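Visit Report: Trastano Open Day, Returns and Sorting Hall

Print this page | E-mail this page
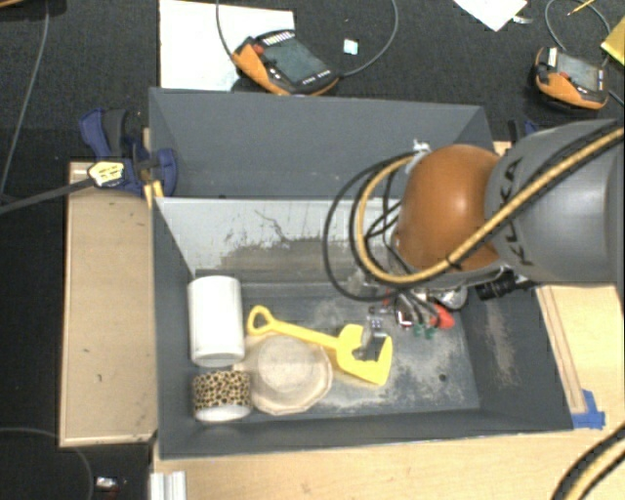

Toy shovel, beige bowl-like item and white container in a gray sorting bin.

Members of the Dukura Toy Library Association attended the February open day at the Trastano returns center. The visit was arranged by Špela Papadopoulos, who oversees purchasing for the association, and concerned the handling of used play equipment between its return by a lending branch and its next loan.

The party was received at 9:30 in the front office and given a short account of the building. The hall covers 3000 square meters and serves 103 branches. It was first fitted out for glassware and was taken over for toys and small household goods when the Mollach depot closed. Several of the older shelving bays still carry the Mollach numbering, which staff continue to use in conversation.

Sorting

Much of the morning was given to the sorting tables. Mixed goods are placed in large open-topped bins and separated by type before inspection. The bin shown in the photograph had seen considerable service: its floor is worn to whitish and beige patches, and a band of brownish-gray scuffing runs along the lower part of the back wall. Members asked whether surface wear of this kind leads to replacement. The center replaces a bin when it is cracked or when an edge has become sharp. Marks on the surface are accepted.

Sand and garden toys form a category of their own. The yellow plastic shovel is typical of what the association lends in the summer months, with a looped handle, a straight shaft and a broad scoop. Ms. Papadopoulos noted that our branches receive more complaints about handles than about scoops, and asked that handles be checked separately. The hall supervisor agreed to raise the matter with the inspection team.

Plain containers and bowls present a different difficulty. They often arrive with no label and no set number, and may belong to a play kitchen, a craft box or a sand set. Unidentified pieces are held for 30 days. After that period they are offered to branches as loose items — a practice our members considered sensible, although the weekly list could be circulated earlier.

Washing and storage

The washing room was viewed through the window only, as the floor was being treated. Drying racks are supplied by Ueda and stand along the north wall. Members were then shown the storage aisles, where 1016 complete sets were on the register at the time of the visit. Each set is kept in a lidded crate with its contents list fixed inside the lid. The association's own crates carry the list on the outside, where it is easily torn, and a change will be proposed for the coming season.

Lunch was provided in the staff dining room. Parking is limited and future parties are advised to share cars.

Matters to follow up

Trastano will send its inspection sheet for sand toys. The association will supply a current list of set numbers in return. Branches wishing to receive the list of loose items should inform the purchasing office by the end of the month.

This site uses cookies to remember your settings. By continuing to browse, you accept their use.

Last updated: February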